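Minutes, reading buddies network, December catch-up

I'm doing the minutes again because I was the last one to sit down. I've written them the way I'd tell them, so shout if I've got you wrong.

**Who was there:** me, Beat Fuchs, Tobias Hutchins (joined at 4.15, train), the two from the Flistton homework club, and Mayrhofer on the phone for the first half. Clondutwood sent apologies and a very long email, which I'll forward.

**Last time's minutes:** agreed, apart from Tobias's point that he offered to *look at* the mentor handbook, not rewrite it. Changed. (Sorry, Tobias!)

**Matching**

We've got 42 mentors signed up across the clubs, which is the most we've ever had and I was quite giddy about it. Beat brought us back down a bit – plenty of them can only do evenings, and Flistton has to be out of the hall by six. We talked for ages about whether phone sessions count as proper sessions. Beat says yes, Flistton say only if the pair have already met face to face, and I changed my mind twice. We settled on Flistton's version until Easter and then we'll look again.

Mayrhofer wanted to know if we could share one waiting list between all the clubs. I'd love this, but the Clondutwood families filled in a different form and never ticked anything about passing details on. Beat will draft a new form and send it round before anyone starts typing names into spreadsheets.
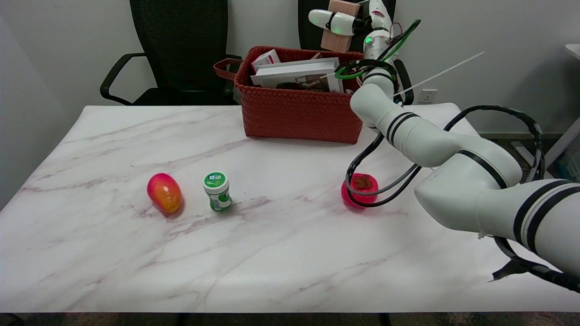
Tobias then asked what happens when a mentor simply stops turning up, which has come up at Flistton more than once this term. At the moment I ring them, and if I don't get hold of them I ring again, and that's the whole system. He'd like a second mentor named for each child from the start. Everyone liked it, though it does mean training more people. Parked until we know the January dates.

**Money**

There's £865 left in the books pot. Mayrhofer's bid to the Tranance fund is for £2000 and covers travel and background checks, no books, so please don't promise anyone an atlas. Flistton asked for £60 towards dictionaries and got it, no arguments.

**Blog and the network map**

I showed my new map of who links to whom. Beat said it looked like a dropped plate of noodles, which is fair. I'll take the arrows off, put the club names in bigger letters and post it with a few lines on how each group found us. If you'd like your club described in your own words, send me a paragraph, otherwise you'll get mine!

**To do**

- Beat – new consent form
- Tobias – handbook, looking only
- Mayrhofer – chase Tranance for a decision date
- Me – map, January training dates, forward the Clondutwood email

**Next meeting:** same room, 4 o'clock, date to follow once Flistton have checked the hall diary.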